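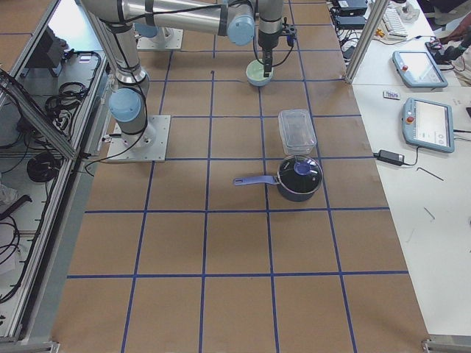
HOLLECK, Sunday, April 19, 2026

Mattes Schwerdtfeger has a spreadsheet open before I have my coat off. It has 182 rows, one for every grasp he has tried with the two grippers he is comparing, and he wants me to look at the ugly part first.

"Everybody shows you the bowl," he says. "A bowl is easy. It has a rim, the rim goes all the way around, and if you come in a little crooked you still get hold of something. Ask them to show you the lid on a saucepan."

Schwerdtfeger tests equipment for Sauerland, a maker of commercial kitchen fittings that has been asked, more than once, to put a robot arm behind a counter. He was hired to say whether that is a good idea. So far he has mostly said no, or not yet, and he doesn't seem worried about being unpopular for it.

The two grippers come from Brovach and Drusik. Brovach's brochure promises "human-like handling of everyday cookware." I read him the line and ask what he makes of it.

"Which human?" he says. "My mother picks up a pan by the handle without looking. She knows how heavy it is going to be. This thing closes to a width I typed in on the pendant. If I typed the wrong width, that's my fault, according to the manual."

The blue tape on the work surface was his idea. Each object gets a square or a crossing of two lines, and each has to go back to its mark before the next try. He started doing this after going over an early round of results and noticing that the pan had crept closer to the arm all afternoon. The scores had crept up with it.

"I wasn't cheating on purpose," he says. "You put it back where it worked last time. Your hand wants it to work. I threw that round out."

What was left, after the bad round and a few runs lost to a loose bolt, came to 152 grasps he is willing to defend. I ask which gripper won. He makes a face.

"Drusik is better on the handle. Brovach is better on the bowl. On the clear food container they are both poor, and I blame the camera for most of that. It sees straight through the plastic and gives you a depth reading for the table. We tried 2 cameras. The expensive one was wrong more confidently."

And the knob on the saucepan lid? Round, smooth, not much to grab.

"Six tries in a row it held. Then I moved the pan over one square and it didn't hold again until after lunch. Same pan, same gripper, same numbers. I can give you four theories and I don't believe any of them."

He is just as short about the second arm on the table. Two arms, he has been told, will solve the problem: one holds the pan, the other lifts the lid. He thinks that may be true, and also that it means two bases to bolt down, two pendants to keep track of and twice the cable.

Could he be talked around? He says he'd like to be. Brovach has offered softer fingertips, and he has agreed to run the whole set again in May, on the same tape, with someone else putting the objects back.

"If the numbers are good I'll write that they are good," he says. "But I want the lid in there. And I want to see the rows where it dropped it."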